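Subject: Re: [lab-equipment] Call for items, next budget round
From: Manipulation Laboratory, Bogdan Building
To: lab-equipment list

Colleagues,

Please find below the response of the Manipulation Laboratory to the call circulated in September. The relevant part of the call is quoted first so that our answers can be read against it.

> Each group is asked to state, for every item above the small purchases limit:
>
> (a) whether the item replaces something already on the inventory or is new;
> (b) what it will be used with, and in which room;
> (c) any recurring cost, including licenses and service;
> (d) the latest date by which an order would have to be placed for the
> item to be of use in the coming year.
>
> Groups that operate robot cells should list grippers, fixtures and
> cabling separately from the arm itself. In the last round several
> requests combined them, and the Equipment Office was unable to compare
> the quotations received.
>
> Requests for a second cell will be considered only if the group can show
> that the first is in regular use.

We have three requests and one item that we wish to withdraw.

1. Gripper spares (replacement). The current gripper is used for the bin picking work in Cell 2, and its fingers are treated as consumable parts. We request 12 replacement fingers from Sivo, to be held in the laboratory store and drawn down over the year. In the present year these were bought one pair at a time, and each order carried its own shipping charge. A single order would remove most of that expense. There is no recurring cost. The order may be placed at any time before the start of the spring term.

2. Bin fixtures (new). The bin is at present held in position by hand clamps. This has been adequate for trials in which the bin stays in one place for the whole session, but the clamps must be set again whenever the bin is changed, and the position is then checked against the tape on the work surface. We would like to purchase 2 fixed locating frames from Lolden, one for the large bin and one for the shallow bin that will be introduced next year. The quotation is $640 per frame, delivered. We did ask our own workshop for a price, but it could not offer a date before the end of the year. 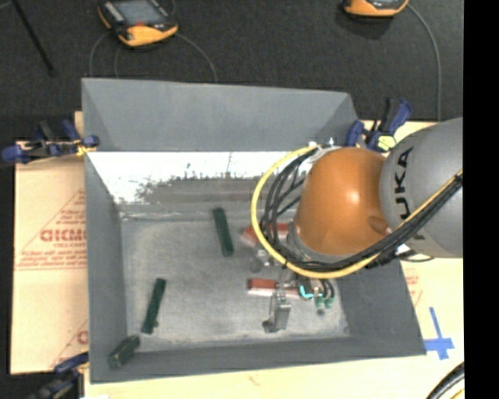
Bin picking with red and green blocks, Cell 2.

With regard to the last paragraph of the call, the booking sheet for Cell 2 is kept on the shared drive and may be consulted by any member of the Equipment Office. The cell is booked in half-day blocks. Mornings are generally given to the picking trials and afternoons to student projects, with maintenance fitted in where a block is free.

3. Cable management (replacement). The cables on the arm are to be rerouted in a proper dress pack. We had included this in last year's request for the arm, and it was returned to us with the comment that it should be listed separately - we do so now. The supplier proposed is Flasell, which has offered to supply the parts and one day of fitting. The written quotation has not yet arrived and will be forwarded to the list when it does. The cell would be out of service on the day of fitting, and we would therefore prefer a date between terms. Groups that share the cell will be given notice through the booking sheet.

4. Second cell (withdrawn). We previously indicated that we might ask for a second cell in this round. After discussion within the group we do not wish to proceed. The floor space in the Bogdan Building would have to be cleared first, and the power supply to that side of the room has not been assessed. We would ask, however, that the assessment be entered in the building plan for the coming year, so that the matter can be considered properly in the following round.

Two points on which we would be grateful for a reply to the list:

Is the cost of fitting (item 3) to be charged to the equipment line or to the service line? The guidance notes appear to allow either, and the choice affects which form we complete.

May the fingers in item 1 be treated as a single purchase for the purposes of the limit? Individually they fall below it. Taken together they do not, and we have assumed that the total is what counts.

The completed forms for items 1 and 2 have been placed in the round's folder. The form for item 3 will follow with the quotation.

Manipulation Laboratory
Bogdan Building

--
You are receiving this message as a subscriber to lab-equipment.
Replies go to the whole list. Please trim quoted text before posting.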